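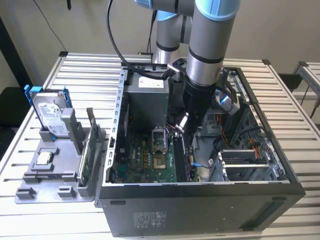
Teaching takes longer than the job. Valdemar Oddsson has been at it since eight, driving an arm by remote through the same teardown and rebuild, over and over, in the back half of the Stolik workshop. Coffee gone cold. He wants 293 good runs by December and he's got 13 from this morning, two of them doubtful. The PC is an old Dell on its side, cover off, CPU socket bare, the chip parked in its own little square in the tray next to the hard drive. Tight in there. Come in a hair crooked past the power supply and you bin the run.

"My hands know it," he says. "Getting it out of them is the hard part."

Riis, the software, keeps every move, wobbles included. Oddsson used to delete the wobbles. Now he leaves them in, the arm learns to recover form them. Galtusix, which pays the bills, wants 2,000 runs eventually. He shrugs, reaches for the controler and starts again.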